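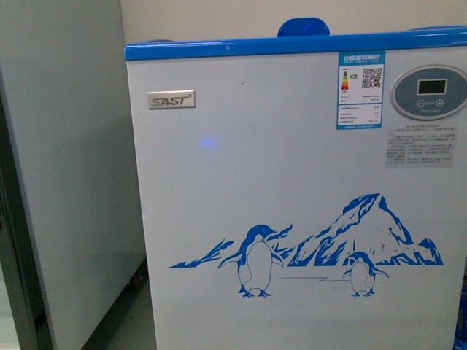

## 3. Collecting the Demonstrations

### 3.1 Site and equipment

All demonstrations used in this paper were recorded in a mock convenience store built at the Clilach site. The store has a glass-door display cooler, a chest freezer with a lid and a blue handle, shelving, and a checkout counter. We kept the appliances as they came from the supplier, with their labels and printed decoration left on. An earlier set, recorded at Citero with plain white cabinets, gave policies that did well there and poorly in any shop with stickers on the equipment.

The robot carries one camera at the head and one near each gripper. The head view is used mostly to find the appliance and line up the base. The wrist views matter more once the hand is close to a handle or a shelf rail. All streams are saved with the joint positions and the operator's commands, and are matched by time stamp after recording.

### 3.2 Tasks and operators

Operators drove the robot from a leader rig standing outside the store area. There were 12 of them, and most had no robotics background. Each practiced for two sessions before any of their recordings were kept. Practice was run by Fadi Kanaan, who also wrote the task cards.

A task card gives the goal in one sentence, the starting pose of the base, and what must be in place before recording begins. It does not say how to do the task. Operators could choose which hand to use and how to approach a handle, and we wanted that spread in the data. Some cards ask for an item to be moved between a shopping basket and one of the appliances. Others involve only a door or a lid.

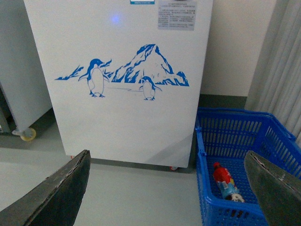

Grippers were not replaced during collection unless a finger failed to close fully. Wear on the pads changes how the fingers look at close range, and a policy trained only on clean fingers may treat a scuffed one as part of the background. We noted each pad change in the session log so that the effect could be checked later (Section 5.4).

We also left glare alone. The overhead lights and the glass produce bright patches that move with the wrist. Masking these patches was tried in a pilot with the Vitley toolkit — it removed useful edges along with the glare, and we dropped it.

### 3.3 Review and filtering

In total we recorded some 3,000 episodes. Each one was watched by a reviewer who had not driven it. The reviewer marked the start and end of the task, gave a pass or fail, and picked a reason from a list of nine when the episode failed. Failed episodes were kept in a separate split, and none of the results in Section 4 use them.

**Figure 2.** Views from the collection site. Top: chest freezer from the head camera. Middle: chest freezer and shopping basket from a wrist camera. Bottom: wrist camera view between the display cooler and the freezer, with the gripper closed and the shelves empty.

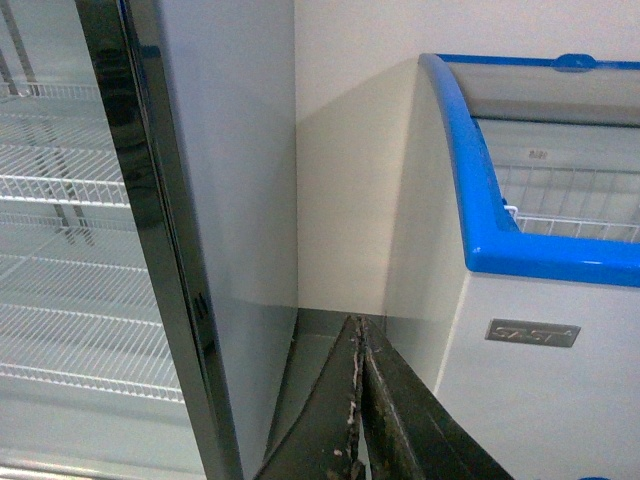
### 3.4 Splits

Episodes were divided by session, so that two recordings made minutes apart never fall on different sides of the split. The test sessions were all recorded in June, after the training set had been frozen. For the comparison with the Cheng baseline we trained on the same sessions and left out the wrist streams, as that model takes a single view.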